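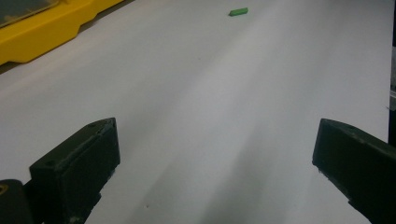 A green block on one of the white work surfaces, with a yellow case at the left.

Lodberg parts library moves sorting to white tables

The parts library in Lodberg has changed how it checks returned block sets. From 29th October, sets are sorted on plain white surfaces in room 13, and the old patterned mats have been withdrawn.

Small dark green pieces were often missed on the mats, according to Benvinda Sequeira, who runs the returns desk. Sets came back to the shelf incomplete and had to be pulled again.

Each set is now emptied at one end of the table and moved across piece by piece. A piece that cannot be matched to its set is held for 20 days and then goes into general stock. The library lists 1511 pieces in its Tomby range, the first to be checked this way.

"The color of the table matters more than the lamp," said Shahzad Durrani, who tested 2 surface finishes and chose the matte one. Glossy sheets gave too much glare.

The Zundow range follows in November. Opening hours are unchanged.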